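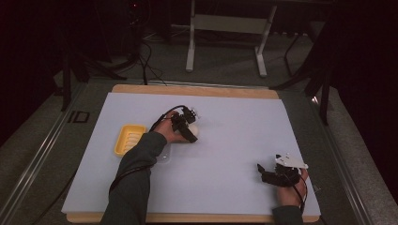
Left gripper round the cream-coloured piece, right gripper empty.

Tue 13 September

Most of this week went on the width signal. Each gripper gives us two streams, a pose and an opening width, and they come in on separate clocks. Trester, our logging tool, stamps both when they reach the host, so any delay on the way ends up in the data as if the fingers had moved late.

I had known this since January and put it off. What changed my mind was plotting the width against the wrist video. The fingers in the picture would stop closing a couple of frames before the number did. A policy trained on that learns to lift too soon, and then we spend an afternoon blaming the learning rate.

The old fix was one constant offset per device, kept in a config file. It held up on short takes. On longer ones the two clocks drift apart and the constant is only right somewhere in the middle. Mohit Bisht suggested fitting a straight line instead, offset and slope, from the open-close taps at the start and end of each take. That is now in Rahimi, the part that turns raw logs into training episodes. The fit itself is short. Finding the taps reliably took far longer -- I had been picking up the small twitches when a hand settles in the grip.

I reran the whole set overnight, 2,688 episodes. Seven came back with no usable taps at the end, and those go in the reject folder for now. Two more had a slope so far out that I suspect a dropped packet, and I want to read those logs by hand before I write a rule for them.

Still to do: the planner in Groltier reads width as a fraction of full travel, while Tumon wants millimetres. The conversion lives in both places and the copies don't match. I'd like it in one file with a test on it.

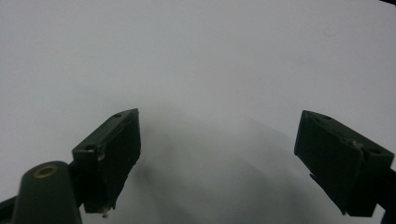
Why not stamp the width on the gripper itself?
The board has a clock but it restarts from zero at power-up, so its stamps would still need lining up with the host. It would get rid of the jitter, and I'll probably try it once the planner side is tidy.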